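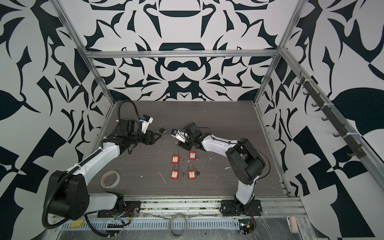
Grorov Two-Arm Bench Cell
Demonstration unit, Morarham

Print this page | E-mail this page

The Grorov is a bench-height cell with two light arms on a common front rail. It is meant for handling work on small parts where one hand is not enough: holding a body while a key is turned, passing a part across, or sorting mixed items from a loose pile. Jovero builds the cell to order and keeps one unit set up at the Morarham workshop for customer visits.

Frame and table

The cell is framed in aluminum extrusion, with posts at the rear and a crossbar along the back. Both arms mount on black base plates at the front rail, so the table stays clear from the plates to the back wall. Side and rear walls carry a black-and-white pattern. Plain walls can be ordered at the same price. The tabletop is dark gray with a fine wood grain. Accessory rails with hooks can be tied to the side framing at any height.

Arms and grippers

Each arm ends in a two-finger gripper with a small camera near the hand. Fingers are changed with a hex key and the two sides do not have to match. The grippers close on parts from the size of a small key up to the body of a safety padlock. Larger items need the wide finger set, order code 550. Arm cables run outside the links and should be checked for slack after any change to the base position.

Demonstration task

Visitors to the open day see the padlock task, which Alun Rosser set up for the cell after a request from Stougaard, a supplier of lockout equipment. The table is laid with red safety padlocks, black padlocks and small keys. The arms are run by an operator for the first part of the session. Recorded motions are then played back at reduced speed. A full session takes 12 minutes, including resetting the table by hand.

The task was chosen for practical reasons. A shackle is narrow and smooth, and a lock held by it swings when the arm stops. A key lies nearly flat on the table and gives the fingers little to close on. Both are common faults in small-part handling, and both show up early in a trial. The controller log from the October trials covers 1,463 grasps and is open to visitors on request – ask Kirsty Crabtree at the front desk. 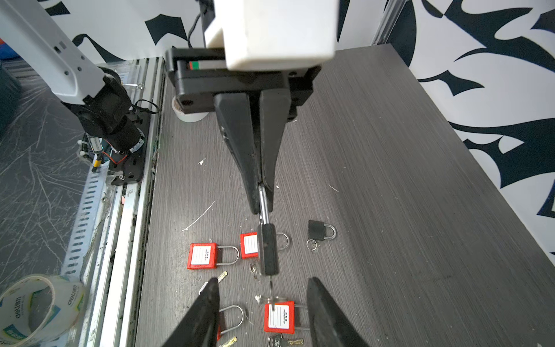 Can the gripper carry a padlock by the shackle alone?
The standard fingers will hold a small padlock by its shackle, with the body hanging free. Reduce arm speed before the stop to limit swing, and set the release height so that the lock touches the table before the fingers open.

Open day arrangements

The next open day is March 18, 2018, at the Morarham workshop. Sessions are led by Nanna Hviid, with Villads Kragh at the controls. Groups are limited to 12 persons. Visitors may bring their own parts for a short trial at the end of a session, up to 3 part types per company. Parts should be clean and free of oil. Sharp edges must be declared when booking.

Visitors stay behind the floor line while the arms are powered. The stop button is tested at the start of every session, and the table is reset only with both arms parked.

Ordering

The cell ships with both arms, standard fingers, controller and power supply. Tabletop, wall panels and hook rails are packed separately. Lead times and current prices are sent with the quotation. For questions on fingers for a given part, send a drawing or a sample to Lærke Lauritsen – samples are returned with the test report.

Contact Jovero, Morarham workshop | Copyright Jovero. All rights reserved. | Back to top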